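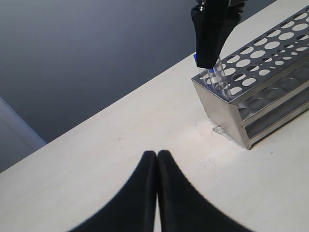 April 11, 2019

Second day on the Skillon refund file. Tayla Tipoki sent over the remaining complaint forms at 9:40, which brings the total to 385. Of these, 17 are duplicates (same account number, different spelling of the name) and I have merged them. Two have no signature page and went back by mail.

The pattern holds. Customer signs up for the free trial, cancels inside the window, is billed anyway under the "maintenance" line. Median loss is $964 where the annual plan was charged. The monthly cases are smaller and harder to total -- the statements list the charge under Halás, the billing agent, and several people did not connect the two until September.

Call with Kamil Říha at 2. He wants the billing agent named as a separate respondent. I would keep one filing and attach the processing contract as an exhibit. Not settled. Žofie Ondrejka is to check whether the arbitration clause in the older terms covers third parties; section 8 reads both ways.

Still missing: the cancellation logs, Yaman's affidavit, page 4 of the contract. Need to reorder exhibit tabs.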